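How to budget for a humanoid hand without fooling yourself

16 December 2025
By the Bestent workshop desk

Start with the job, then the price list. Most people do it the other way round, and so did we. Our small returns unit at Prumotby spent March reading brochures before anyone had written down what the machine was meant to pick up.

Step 1. Write the list of goods. Ours came to 288 lines. Strike out everything a plain two-jaw gripper or a suction cup could lift. If what remains is short, stop and buy the cheap tool. A hand with fingers has a lot of joints, and every joint is something you may end up paying to mend.

Step 2. Ask for a trial on your own goods. Sales demos tend to use a clean box or a plastic bottle. We asked for soft things, as those are what slow our packers down. Don't let the seller choose them for you.
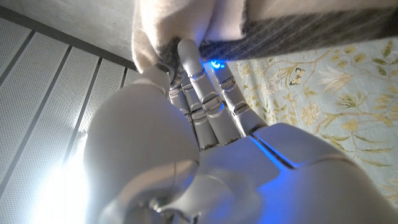
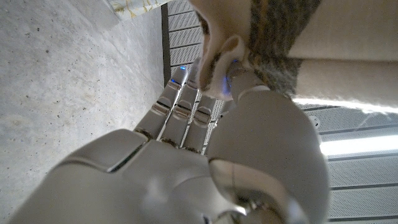 Folded textiles in the first, a plush item in the second, both held by jointed white fingers with a thumb.

Write down every attempt, including the ones the engineer wants to call a warm-up. We set 300 grasps as the least we would accept before talking money. The seller offered a good deal fewer and seemed surprised when we held out. A grasp only counts if the item is put down where you wanted it.

Step 3. Price the parts that wear. Ask for fingertip covers, cables and a spare finger as separate lines. Our first quote, from Prilum, left them all out. The second, from Buckley, listed them but gave no delivery times, so we couldn't tell how long a broken thumb would keep the cell idle. The covers alone came to £1,598 a year on the usage we gave them. Ask what usage they assumed, too.

Step 4. Count your own people's hours. Somebody has to set up the cell, teach new items and clear jams. "Minimal supervision" is not a number, and you can't put it in a spreadsheet. If the seller won't give you one, use the hours from your trial and assume they won't improve in year one.

Step 5. Try hiring first. We would want at least 3 months on hire before signing for a purchase, with the right to hand the thing back. Check who pays for carriage both ways, and who pays for damage.

We still haven't bought one. The sheet goes back to the budget holder with the hire option at the top and the purchase price left blank until Buckley answers the question on thumbs.

Related
Reading a service contract before you sign
Suction or jaws: a plain guide
Costing a work cell from scratch
What to ask at a supplier trial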